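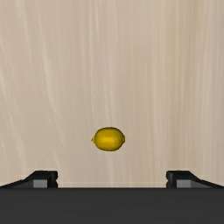

On Reading Verse Letters Aloud

The verse letter occupies an uncertain position in most accounts of English poetry. It is addressed to one person and printed for many. It borrows the manners of correspondence, including the greeting, the apology for a late reply and the request for news, and it sets these against meter and rhyme. Readers who come to it from the sonnet often find it slack. Readers who come from the novel tend to find it congenial, and I count myself in the second group.

This post sets out some observations gathered over the winter, when I read through a shelf of verse letters at the pace of one each evening. The reading was done aloud. I had followed this practice before with long narrative poems but had never applied it to epistles, and the results differed enough from my expectations to warrant a record.

The Question of Address

A poem to a named person, living or dead, must decide early how much the addressee is presumed to know. Tributes to admired authors illustrate the difficulty well. The poet tells the author what the author wrote, which the author may be assumed to remember, and the information is plainly intended for somebody else. On the page this passes without much notice. Spoken in an empty room, a line that informs a novelist of the title of her own novel sounds distinctly odd.

The better examples find a way through. Some confine themselves to the reader's side of the matter: where the book was read, at what age, in what state of health. Others put a question to the author and leave it open. I have come to prefer the second kind. A question gives the voice somewhere to go at the end of the line, and the lack of any possible reply becomes part of the subject.

Rhyme and the Speaking Voice

Couplets are the customary form, and they present a particular hazard. The ear begins to wait for the second rhyme, and everything placed between the two rhyming words is heard as delay. In the sequence I have been drafting, provisionally titled Letters to Eltholm, the first version consisted entirely of closed couplets. When it was read aloud, the fourth letter could not be distinguished from the first by tone, although one was written as a complaint and the other as an invitation.

Revision proceeded on the following lines. The sentences were permitted to run past the rhyme wherever the sense allowed. Half rhymes were admitted in the letters of complaint. Greetings and farewells were left unrhymed throughout. The longest letter, which had stood at 35 couplets, was reduced to 13, and I do not believe that anything of consequence was lost except a passage on ferry timetables of which I was fond.

The Reading at Wusholm

In February three of the revised letters were presented at the open evening held in the reading room at Wusholm. Attendance was modest and the attention given was generous. Two points raised in the discussion afterward have been of lasting use.

The first concerned the date line. One listener observed that each letter announced its month before the greeting, and that this produced an expectation of weather. I had not noticed that all three did in fact proceed directly to the weather. Two of the openings have since been changed.

The second concerned humor. It was suggested that the jokes in the second letter were addressed to the audience over the head of the correspondent. This is a fair criticism. A private joke is often funnier when it is left private, and a reader who does not follow it will usually grant that somebody did. The offending stanza has been restored to an earlier and more obscure state.

A Note on Editions

Several correspondents have asked which anthology I have been using. It is the Grekthorpe paperback, now out of print, which runs to 503 pages with a serviceable index of first lines. Its notes are brief and its margins are narrow. The Llorente selection is handsomer and easier to hold open with one hand, but it modernizes punctuation silently, and a reader who intends to speak the poems should be cautious on that account. A dash and a semicolon do not ask for the same breath.

Work in Progress

The sequence currently stands at nine letters. The sixth remains unsatisfactory. It is written in the voice of the recipient, who until that point has been silent, and she has so far proved more formal than the other letters led me to expect. I am considering whether the whole of her reply should be given in prose. A draft on that basis will be prepared before the next open evening, and the rhymed version will be kept in the drawer in the meantime.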